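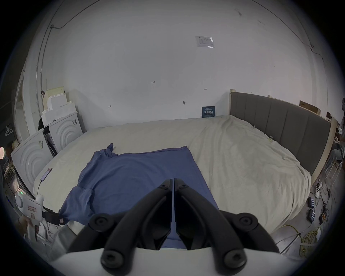

Plilitz House, Gustthorpe
External and common-area lighting: inspection checklist with comments

Inspected by: Libor Brabec, with Bình Cao for the managing agent
Visit: Sunday, first part in daylight, second part after dark
Drawings used: lighting layout, sheets 1 to 9, and the fittings schedule as issued in August
Marks: OK = no action. C = comment, see text. F = fail, must be put right before handover. NS = not seen.

Where an item has been passed on a sample, the sample is stated. Flat interiors are only covered where the landlord's supply enters or where a fitting on the facade is reached from a flat.

SECTION A. FACADE LIGHTING

A1. Linear fittings under balcony edges, fixing to bracket. C
Brackets are as drawn on the courtyard side. On the street side the installer has used a shorter bracket on the top two floors, and the fittings sit closer to the render than the drawing shows. They are firm. The light on the wall is harsher at the top than lower down, and you notice it from the bus stop. Radek Šťastný to say whether the architect accepts this or wants the brackets changed.

A2. Linear fittings, end caps and seals. F
One end cap missing on the third floor, street side, second bay from the corner. Two more are on but not pushed home. The fitting with the missing cap is to be replaced complete, as rain has had a way into it since it was hung. Do not dry it out and refit.

A3. Cable entries through the facade. OK
All entries on the courtyard side looked at from the access platform. Drip loops present. Sealant continuous.

A4. Cable entries, street side. NS
The platform could not be set up on the pavement without the permit. To be looked at on the second visit.

A5. Uplights at the base of the corner piers. C
Glass is clean and flush with the paving. Drainage gravel below two of the uplights is full of mortar. Lift these two, clear the gravel, pour a bucket of water in and check that it goes away. Photograph before closing.

A6. Colour match across the facade. C
Seen after dark from across the road. The lower four floors match. The fifth is a little greener. Bartoš supplied the fittings in two deliveries and the labels on the fifth floor carry a different batch mark. Bartoš to state in writing whether the second batch is within their own limits, and Noémie Fleury to view it from the same spot before it is argued over any further.

A7. Glare into bedrooms. C
Checked from three flats on the street side with the room lights off and curtains open. In two there is no direct view of the light source. In the third, the corner flat on the second floor, the end of one fitting can be seen from the pillow end of the bed. A short shield on that end will deal with it. The same detail is likely to occur in the corner flats above, which were locked.

A8. Access for lamp or driver replacement. F
Drivers for the upper balconies are behind ceiling panels in the flats' bathrooms. The owner's manual says they are in the riser. One of the two is wrong, and on site it is the manual. Either move the drivers or correct the manual and put the right of access into the leases. The agent would much prefer the first.

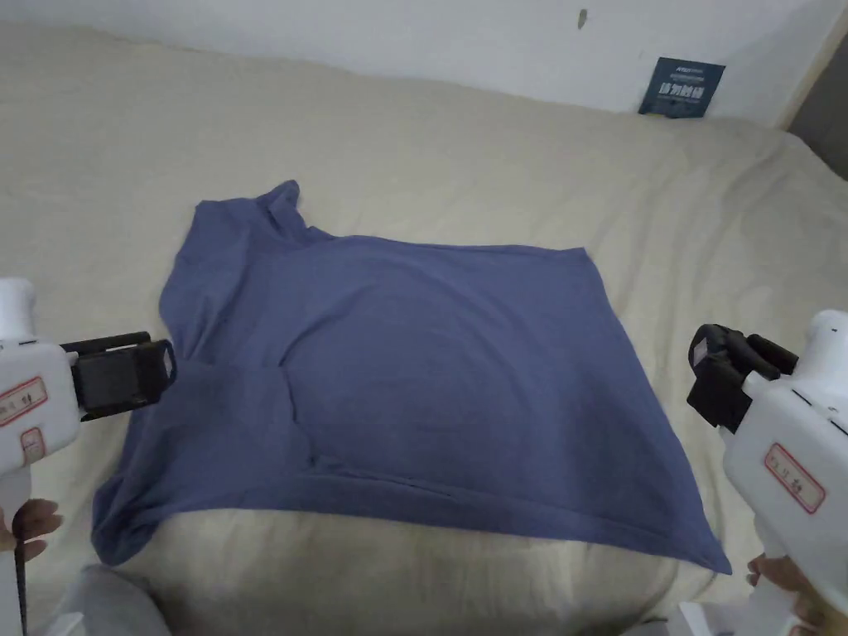 SECTION B. ENTRANCES AND STAIRS

B1. Main entrance canopy. OK
Six downlights, all lit, all straight. No gaps at the trims.

B2. Door entry panel lighting. C
Readable after dark. The lower row of buttons is in the shadow of the visitor's own body when the canopy lights are dimmed to the night level. Raise the night level slightly and try again.

B3. Stair A, general lighting. OK
Sensors pick up a person on every landing before the first step is reached. Time delay is as specified.

B4. Stair B, general lighting. F
The sensor on the half landing between two and three does not respond to someone coming down. It does respond to someone coming up. It is probably aimed too low. Adjust and test in both directions with the stair dark.

B5. Stair nosings and handrail lighting. C
Handrail strip is continuous in Stair A. In Stair B there is a dark joint at each turn, the width of a hand. Not a safety matter, as the ceiling lights cover the steps well enough. It looks unfinished and the developer's brochure shows it without the joints.

B6. Bin store. C
Light works. Switch is inside, behind the door when the door is open. Move it to the other side or fit a sensor.

B7. Cycle store. OK
Nothing to note.

SECTION C. EMERGENCY LIGHTING

C1. Function test. C
Carried out on both stairs by key switch. All fittings in Stair A came on. In Stair B one fitting on the ground floor stayed dark, and came on at the second attempt. Replace the battery and retest; if it hesitates again, replace the fitting.

C2. Full duration test. NS
Not done on this visit. To be arranged by the installer while the building is still empty of residents, with the log sheet sent to Libor Brabec.

C3. Exit signs. F
The sign at the rear lobby points towards the plant room. It must point towards the courtyard door. The plant room has no way out.

C4. Log book. C
Present in the agent's office, blank. The first entry should be the commissioning test. Tastgate, who did the commissioning, have the figures and need to copy them in and sign.

SECTION D. COURTYARD AND PATHS

D1. Bollards, stability. C
All pushed by hand at the top. The one beside the ramp moves. The base bolts are tight, so the movement is in the concrete. Dig out and recast. Put a cone there meanwhile.

D2. Bollards, light on the path. OK
Even, with no dark patches on the ramp or at the steps.

D3. Tree lights. C
Straps are tight on the young trunks. Loosen them now and put a note in the gardener's yearly plan to loosen them again. The cable has enough slack.

D4. Seat lighting under the long bench. F
The strip can be pulled out of its channel with two fingers, and a child will do that in the first week. Fit the screwed cover that is shown on sheet 7. Rostislav Kollár says the covers are on site, in the container.

D5. Water feature. NS
Empty and fenced off. Lighting isolated and locked off at the board, which is right for now.

SECTION E. CONTROLS AND BOARDS

E1. Lighting control cabinet, labelling. C
Circuits are labelled with the installer's own numbers: 1261 for the street facade, 2626 for the courtyard. The drawings use letters. Add the drawing letters to the labels so that whoever comes out at night can follow either.

E2. Cabinet, general condition. OK
Clean, dry, no loose conductors found on a gentle tug test with the supply off. Spare ways blanked.

E3. Surge protection. OK
Fitted, indicator green.

E4. Time programme. C
The facade comes on at dusk and drops to the night level at 23:00. The planning condition says 22:30. Change it. The clock in the controller was also on winter time and was put right during the visit by Bình Cao.

E5. Manual override. C
Works, but it does not reset by itself. If someone leaves the facade at full level for a photograph it will stay there until it is noticed. Ask Tastgate to add a reset at midnight.

E6. Earth leakage protection, external circuits. OK
Tested at the board, all circuits. Results on the installer's sheet, countersigned.

E7. Spare parts. C
The contract asks for spare drivers and fittings to be left with the agent. There are two drivers on the shelf and no fittings. Bartoš to deliver the rest with the replacement for A2.

ITEMS THAT HOLD UP HANDOVER

A2 end caps and replacement fitting. Bartoš to supply, installer to fit.
A8 driver positions. Decision by the developer, Rostislav Kollár.
B4 stair sensor. Installer.
C3 exit sign. Installer, straight away.
D4 bench covers. Installer.
C2 must also be done and logged before anyone moves in, although it has no fail mark here.

SECOND VISIT

Needed for A4, C2 and D5, and to close the fails. The pavement permit has to be in hand first; Radek Šťastný is applying for it. Start at 15:00 so that the platform work is finished in daylight and the colour and glare items can be seen again after dark. Keys to the upper corner flats are wanted for A7. Please leave the courtyard gate unlocked, as the platform will not go through the lobby.

Comments on this list to Libor Brabec. Item numbers will stay the same on the next issue, and closed items will be kept in with the name of the person who closed them.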